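Irlow notebook, Grelcombe room
5/30/23
Jaw width lost on the Detis gripper, and the cables on the floor

Short version for those who only want to know if they can use the unit: please do not record with it until I write here that it is released. The hand-held gripper itself opens and closes well. The problem is in what gets written down. During the afternoon run the jaw width in the log stopped changing and stayed on one value, while the hand of the operator continued to open and close. The Lengyel logger gave no warning. I found it only when I opened the file.
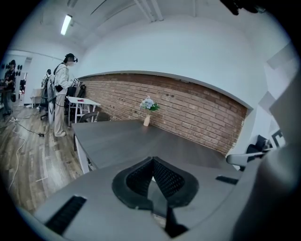

Njål Solberg
Test engineer, Irlow

We worked on the dark table at the brick wall, with the flowers left standing at the back as usual. The headset session was going at the small white table in the same room, and I mention it for a reason that comes later.

What I see in the file. The run has 2,393 samples. The width moves normally for the first 1,000 or a little more, then it is flat until the end. The position of the gripper is good during the whole run, so the clock and the main connection were alive. Only the width channel died. After restart of the logger the channel came back with the correct value, and I did not touch the gripper between.

My first idea was that the finger pads were sticking on the jaw plate and the sensor was telling the truth. I do not believe this anymore. I closed the jaws by hand on a thin card, opened, closed again, slow and then fast, and I felt no resistance at any place. With the logger freshly started the number followed me each time. So the mechanics is probably innocent, but I would like a second person to repeat it, as I have a habit of holding the trigger very straight and most people do not.

Second idea is the cable. When I bent the connector toward the housing and kept it there, the width froze after a short time. I let the connector go and the width was still frozen. That is the same behavior as in the bad run! I could repeat it one time and then not again, so I write it as a suspicion and not as a result. It could be that a short loss of contact puts the reader in a state from which it does not recover, and the logger then repeats the last good number forever.

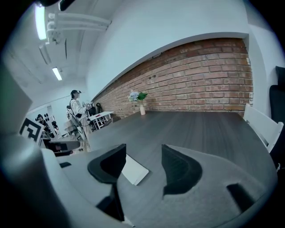 The worse part for me is this repeating. A broken contact we can repair in ten minutes, but a flat line that looks like valid data can go into the training set and stay there. I looked in the older files from this unit and found one more with a flat end, up to 2,000 samples long. Maybe the operator was simply holding something at that time. I can not decide it from the file alone, so it is marked "doubtful" and moved out of the main folder.

Now the safety matter. There are too many cables across the floor between the tables. A person with the headset on does not see them, and the person with the gripper looks at the jaws and not at the feet. I stepped on the white cord myself today. No one fell and nothing was pulled down – but I do not know if my step was before or after the moment when the width froze, and it would be good to know.

What is to do:

Change the gripper cable and keep the old one in a bag with a label, do not throw it.
Ask for a logger change: if no new width arrives, write an empty value and make a sound.
Until this exists, open and close the jaws fully at the end of every run and look at the number before saving.
Tape the cords along the wall before the next headset session.
Check all files from this unit before the July delivery.

The bend test with the new cable is still open. I left the unit with the connector free and the logger running, to see if it freezes also when it is only lying there.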